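The Laundry Pile That Ate My Couch

I own more red jerseys than any adult needs. I started buying them when I moved out to Brorkwood, one here and one there from the thrift store on Sutter Street, and somewhere along the line it became A Collection. Now they come out of the wash in one big tangle, and learning to fold them well has turned into my oddest hobby!

A T-shirt is easy. It has sleeves to tuck and a body that behaves. A basketball jersey is basically a big rectangle with two holes bitten out of it, and the fabric slides around like it has somewhere better to be.

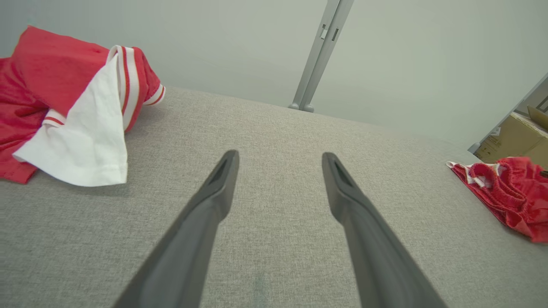
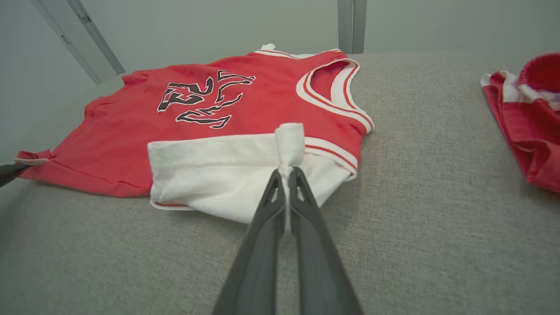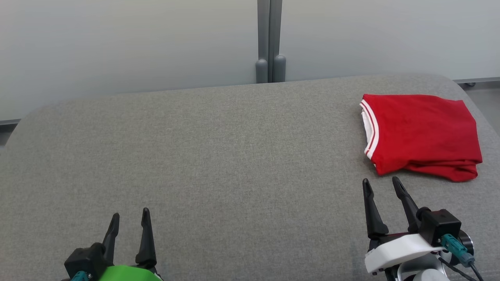
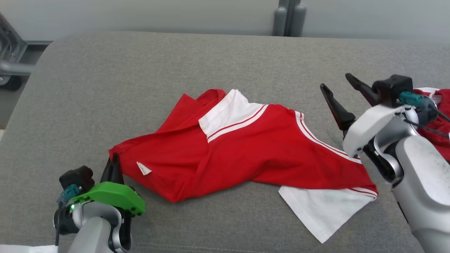 Red fabric, white trim, gray upholstery: from crumpled to folded and points in between.

Let's talk about the surface first. I used to fold on my kitchen table, a slick old thing I got for 23 dollars at the Jamthorpe flea market, and everything skated right off it. A firm upholstered surface is so much better. The weave grabs the fabric just enough that a sleeve stays where you lay it, and you've got room to spread out (provided you clear off the pile first, and I'm not great at that part).

Then comes the flattening. Go for the trim! Striped ribbing around a neck or an armhole is thicker than the rest of the shirt, so it gives you something to hold, and you can follow it with your fingers when the whole thing is a knot and you can't tell the front from the back. The little white tag helps too. Find it, work out which seam it belongs to, and you're halfway to knowing which way is up.

Big lettering needs some care. The jersey in the second picture has a large black graphic with a white outline across the chest, the jagged, flamey kind, and I'd never put a hard crease through something like that. Old prints can crack along a fold line, and once they start they keep going. I lay the shirt down, smooth it from the middle out, and bring the sides in loosely. If the letters land on a soft bend, fine.

For the final fold I like the collar at one end, the way it sits in the third picture. You end up with a bundle you can pick out of a drawer by its neckline, and when most of your drawer is red, that matters a lot. My bundles still droop at one corner. I've made my peace with it — they're going to get yanked out and worn anyway.

I also tried the Skirkaris method for a while, where you roll everything tight and stand it on end like breadsticks. It looked gorgeous for one whole evening in July. By morning half of them had sprung open, and I was back to flat folding with a cup of coffee and the radio on.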